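We use cookies to remember your settings and count visits. By continuing you accept this. Accept — Manage choices

Small gears, small parts, and how not to lose them

Quick one this week, bench is a mess and I've got a gearbox to close up before Sunday.

Get a mat down first. Before the screwdriver comes out. Dark one if your tabletop is white, so shiny bits stand out and a dropped washer doesn't skate off the table. Mine is an old Herkik bench mat, charcoal, creased, smudged, fine. Doesn't have to be pretty. Does have to be flat where you're working, so if it came rolled up, roll it backwards overnight.

Wipe it. Grit in a gear tooth is a noise you'll hear for years. Damp cloth, then dry cloth, then wait a minute. Don't use the fluffy kind of paper towel, it sheds.

Lay parts out the way they go together. Gears that sit around a plate go around the plate on the mat as well, in thier own spots. Anything that belongs to the next stage goes off to one side with a gap. Sounds fussy. Saves you standing there with a gear in your hand and no idea.
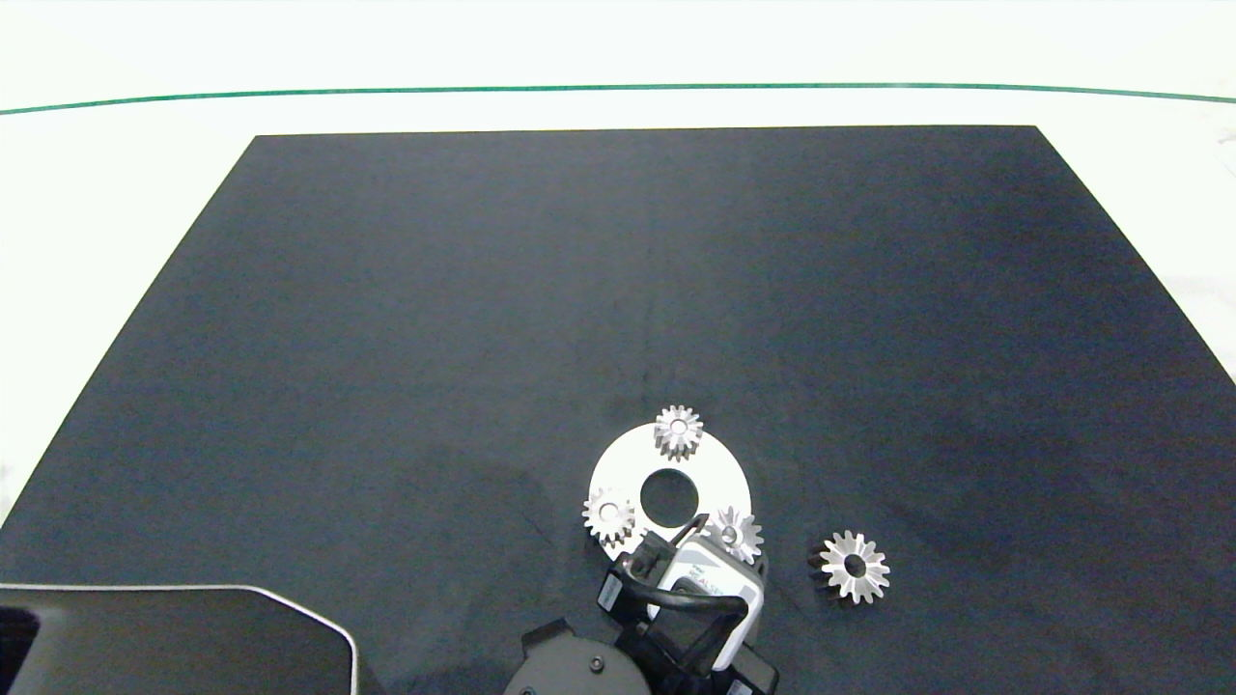
Which way up matters too. Some gears have a shoulder on one face and look the same from three feet away. Dot of paint marker on the top face, before you pull it. Not on the teeth! I did the teeth once and spent an evening with a toothpick.

Tooth check. Turn each gear slowly under a lamp set low and off to the side, you want long shadows. Chips show up right away. Flat shiny patches mean wear. If one gear in a set is bad, look hard at whatever it was running against.

Cleaning — old toothbrush, a little mineral spirits in a jar lid, window open. Brush along the teeth, not across. Metal gears only, and check what your plastic parts can stand before you let the stuff near them. Dry on a lint free rag. Keep rags flat outside till they're dry, don't ball them up in the trash.

Grease. Less than you think. A thin film on the teeth, turn by hand, wipe off whatever squeezes out. I use a cheap artist's brush with the bristles cut short. The Zerkton tub I bought in July has barely a dent in it and I've done every drill and mixer in the house.

If it won't drop on, don't push. Wiggle the neighbor gear a hair and let it fall into mesh. Still no? Take it off, look for a burr in the bore. Tapping it with a hammer is how you end up ordering parts.

Storage. Pill organizers are too shallow, egg cartons shed fuzz. Best I've found is the Troncoso drawer box, 50 little bins, lids that really shut. Label the lid AND the bin, lids wander.

Got this from Maximiliano Medina, who fixes sewing machines over in Maltden — keep a magnet inside a sandwich bag for floor searches. Sweep it, turn the bag inside out, everything falls off clean. Works on steel only. For brass or aluminum, stocking over the vacuum hose with a rubber band, low power.

Also sleeves. Roll them up. A loose cuff will clear a mat faster then a cat.

Stopping halfway? Upside down baking tray over the whole layout, tape note on top that says DON'T MOVE. Big letters.

Next time, getting old grease off a mixer housing without wrecking the paint.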